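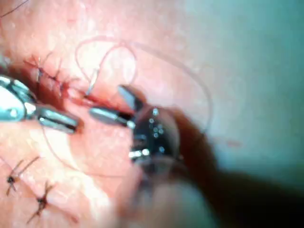
# Is a $200 scar kit worth it, or is it the same stuff as the cheap tube?

**Helge Eklund**

I had a lump taken off my forearm at the clinic in Fevanby. It was benign and the cut has healed over without any bother, so this is a shopping matter and I'm not asking anyone to look at a wound over the internet. The stitches came out a while ago and the nurse was happy with it. Her advice was to keep the sun off it and ring if it went hot or lumpy. I asked about creams and she said "if you like", which I took to mean save your money.

Then I went into Hedlund Chemist for sunscreen and came out with a brochure. The woman at the counter told me I had a window for treating a scar and that it was closing. The thing she wanted me to buy is called the Barnaso Scar Renewal System. It comes as silicone gel, silicone strips, a night oil and a little roller with bumps on it, and the lot costs about $200. On the shelf below it was a plain tube of Metico silicone gel for 21 dollars. She said they weren't comparable. I asked why and she said the Barnaso one was a system.

I don't like being told a window is closing. A man said the same to me about roof insulation.

So I read the brochure at home with a pen. It says "clinically proven", and there's a small star next to that, and the star leads to a line at the bottom about "user perception after continued use". It says the oil "supports the skin's natural renewal". As far as I can tell my skin was going to do that regardless. The before and after photos are taken in different light, and in the after one the woman is tanned. There's a graph with no numbers up the side. I could draw that graph.

What I'd like to know:

- Does silicone do anything at all for an ordinary scar, or is that a story too?
- If it does, is there any reason for the dear one over the cheap one?
- Has anyone used the roller? It looks like something for getting lint off a jumper.
- Is the window business true?

The scar is pink, flat and a bit itchy in the evenings. I'm in my sixties and nobody is going to photograph my forearm. But it's on the side that gets the sun when I drive, and if 21 dollars would help it settle I'd spend it.

I've already had it from my sister that vitamin E oil is the answer. She says it fixed her knee. I pointed out she'd done that knee years ago and it might have got better out of boredom. So please, if your answer is that something worked for you, tell me how you know it was the something.

---

**saltbush_rd**

I worked behind a pharmacy counter for a long time (not at Hedlund, not a pharmacist) so I've stood where that woman was standing. I don't think she was lying to you. She'd have been given a sheet to learn and the sheet says "system". When I started I believed every sheet. It took me years to notice that they all had the same graph.

Going through yours as best I can.

Silicone: it's the one with the most behind it of anything on that shelf. The trouble is that "the most" isn't a lot. The studies I've read were mostly small, and in plenty of them the patients knew which treatment they were getting, and some were paid for by whoever made the product. It seems to be of most use for scars that are going thick and raised. For a flat one you'd be hard pushed to tell. Flat and pink on a forearm is more or less what a scar does on its way to being flat and pale, and that can take a year or longer.

Dear versus cheap: turn the boxes over and read the ingredients side by side. I did this with a heap of gels in slow afternoons and the top of the list was nearly always some mix of the same silicones with very similar names. After that come the bits they put on the front of the box, in whatever pinch they can afford. I haven't seen the Barnaso box, so I can't swear to that one. If the lists do match you'd be paying for the roller and the brochure.
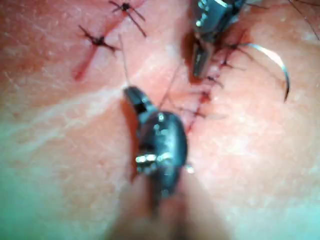 Strips or gel is a fair thing to ask about, and it has more to do with where the scar is than with which works better. Strips want to be on for most of the day. On a forearm they catch on your sleeve, collect fluff and end up in the bed. Gel you put on thin, let dry, and forget. People use far too much of it, then complain it never dries. A smear is enough, and at that rate one tube lasts a good while, something the kit people won't mention since they want to sell you the refill.

Oil: rubbing a healed scar may soften it and it can help with the itch. Whether the oil has any part in that or it's all the rubbing, I can't tell you. Plain moisturiser is fine. Vitamin E I'd leave alone. It's never been shown to do much, and some people come out in a rash from it, and then you've got a rash on a scar. Sorry to your sister.

Roller: I've no time for it. If the bumps are just bumps it's a massage and your thumb is free. If they're needles, don't use it on a new scar without asking whoever did the cutting.

Window: half true, and that's what makes it such a good line. A scar does most of its changing in the first year, so if you're going to bother, sooner beats later. It doesn't slam shut next Thursday or whenever the special ends.

Your nurse told you the useful part. Sun is what turns a pink scar brown, and the window of a car doesn't stop all of it. Long sleeve or sunscreen, every time you drive. That costs less than any of it and you went in for it in the first place.

One serious bit. If it starts growing thicker, spreads past where the cut was, gets sore or hot, or weeps, ring the clinic. No tube is for that.

---

**Gavo**

Mate I had the Barnaso one for my shin and it was brilliant. Can hardly see it now. Used the lot, gel at breakfast and oil at night plus the roller in front of the telly. Wasn't cheap but you get what you pay for.

> **Helge Eklund:** Thanks. How long ago was the shin?

> **Gavo:** Three years

> **Helge Eklund:** And did you have one you didn't put it on?

> **Gavo:** only got the one shin scar haha. Well there's one on the other leg from the same fence but it wasn't as deep. That one's gone too now you mention it

> **saltbush_rd:** I'd like it noted that Gavo has run a better trial than the brochure.

--- 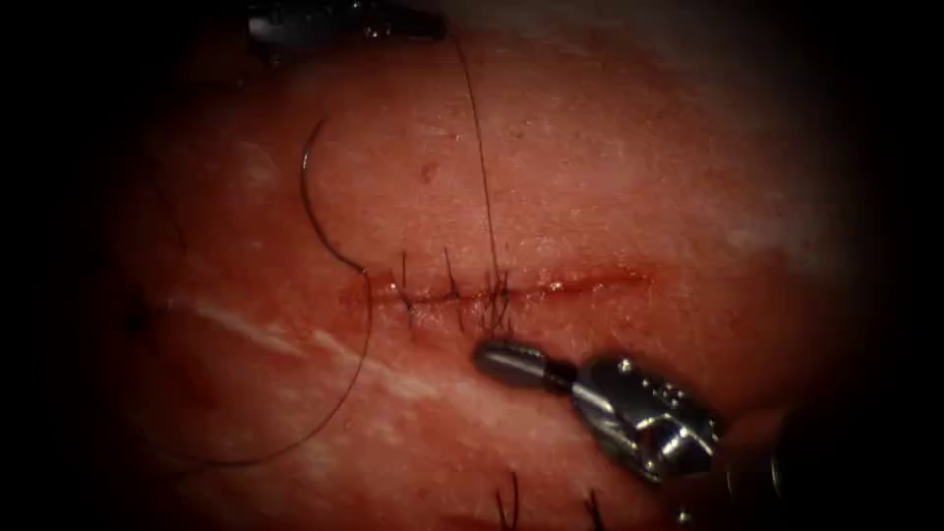 *4 min read · 800 words · updated April 23, 2018*

**quiet_kettle**

I'll give you the view of someone who has tried to do this properly, and it isn't very satisfying.

I had two cuts done on the same day, both on my back near the shoulder, close in size and both stitched by the same doctor. My husband put Metico gel on the left one morning and night for three months and nothing on the right. I'd read so many opinions that I thought I'd get my own. We wrote down which was which and stuck it on the fridge, and he took a photo each Sunday until we both got sick of it.

By the end the left one looked a bit softer. That's what he said. My daughter, who hadn't been told which was which, picked the right one as the better of the pair. My doctor said they both looked good and asked why I was grinning.

There are a lot of holes in this and I'd rather point at them myself. It was one person. One cut was under more pull than the other because I'm right-handed. A bra strap sat across one of them. My husband wanted the gel to work because he'd been applying it, and I think I wanted it to fail because I'd paid for it. So I'm not telling you gel is useless. I'm saying that if it did something to mine, it was a small enough something that my own family couldn't agree on it.

Where I part ways with saltbush_rd is the "sooner beats later". I've heard that from everyone and I believe it a little less each time. It makes sense on paper. But a scar in the first year is getting better under its own steam, so anything you put on it in that time gets the credit. Honey would. I'd want to see it tested against doing nothing, in a decent number of people, by somebody who doesn't sell tubes. A study with 2000 people in it would shift me. I've not come across one, though I'm no researcher and I may have missed it.

The other thing I'd question is the itch. Mine drove me up the wall in the evenings, and what fixed it was a plain moisturiser and not wearing wool. The gel made no odds either way.

If you want to spend the 21 dollars, spend it. It's not going to hurt you as long as the skin is closed, and there's something in having a small job to do. Stop if you get a rash. I would not spend the 200 and I'd hand the brochure back with your pen marks on it.

> **Helge Eklund:** I checked the boxes as saltbush_rd suggested. The first ingredients are the same in both gels and in the same order. After that Barnaso has a seaweed. I asked the woman what the seaweed did and she went to get the pharmacist, and he said the cheap one was fine, quite quietly.

> **saltbush_rd:** They usually will if you ask them away from the display.

> **Helge Eklund:** I've bought the Metico and a long-sleeved shirt. I am only going to put gel on the half of the scar nearest the elbow. My sister says this is childish. I'll report back in July.

> **quiet_kettle:** Get someone to judge it who doesn't know which half. And write it down, you will forget.

> **Gavo:** do the roller on the other half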